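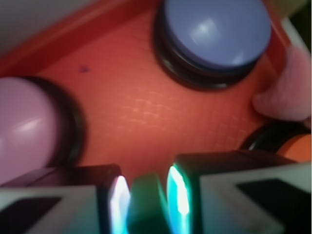
「ヴェダウ」ファンの集い 八月定例会 議事録

木曜日の夜七時から、いつもの喫茶店の二階をお借りして開きました。蒸し暑いなか、お仕事帰りの方も多く、本当にありがとうございました。冷たい麦茶を出してくださったお店の方にも、この場を借りてお礼申し上げます。

一、前回議事録の確認
前回分は誤字を一か所直したうえで承認されました。ご指摘くださった方、いつも丁寧に読んでいただいて恐縮です。

二、タマラ・ザハルチェンコさんの活動再開について
春からお休みされていたタマラさんが、ドラマ「ヴェダウ」の続編で復帰されるとの知らせが、所属事務所のブリスタから届きました。読み上げたところ自然に拍手がわき、しばらく議事が進まなかったことも記しておきます。お休みの事情についてはさまざまな噂が出ていますが、会としては事務所の発表以外のことは会報にも掲示板にも書かない、という従来の方針を改めて確認しました。

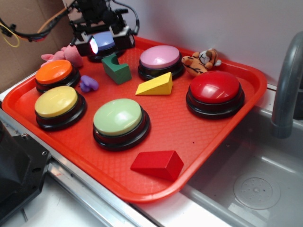 なお、週刊誌の記事を掲示板に貼ってもよいかというご質問がありました。気になるお気持ちはよくわかるのですが、見出しだけでもご遠慮いただくことになりました。すでに貼られている三件は、投稿された方にひと声かけてから下げます。

三、復帰お祝いの寄せ書き
会員の皆さまから集まったメッセージは213通になりました。遠方から便箋で何枚も書いてくださった方もあり、読んでいるだけで胸が熱くなります。製本は前回もお世話になったプリンス印刷さんにお願いし、表紙は第一話の海辺にちなんで薄い青に決まりました。金の箔押しを入れたいという声もありましたが、予算の都合で今回は見送りです。 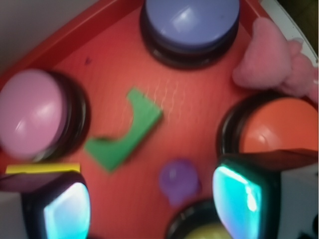 お届けは事務所あての郵送とします。直接お渡ししたいというご希望も出て、かなり長く話し合いましたが、撮影前の大事な時期ですので、待ち伏せのように受け取られかねないことは控えましょう、という結論に落ち着きました。

四、上映会
ティンモント会館の小ホールを押さえました。定員は最大100名で、会員を優先し、残席があればご家族やお友だちもどうぞ。上映するのは第一話と最終話の二本です。途中の回もぜひ、という熱心なご意見には私も大いに心が動いたのですが、会館の利用時間に収まらず、次の機会に回しました。
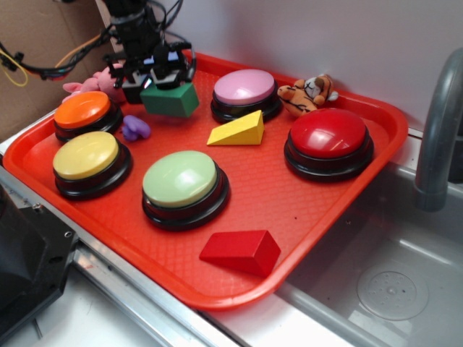

当日の受付は二名で、開場の三十分前に集合です。飲み物は各自でお持ちください。感想を語り合う時間も、終わったあとにたっぷり取ります。

五、会計報告
寄せ書きの送料を差し引いた小口現金の残りは1,234円です。製本代は積立から支出することで、全員一致で承認されました。

六、その他
会報の締め切りを一週間延ばします。続編に望むことを書いた短い文章も募集していますので、どうぞお気軽にお寄せください。

閉会は九時十分でした。次回の日程は掲示板でお知らせします。お店に花柄の折りたたみ傘の忘れ物がありましたので、お心当たりの方は書記までご連絡ください。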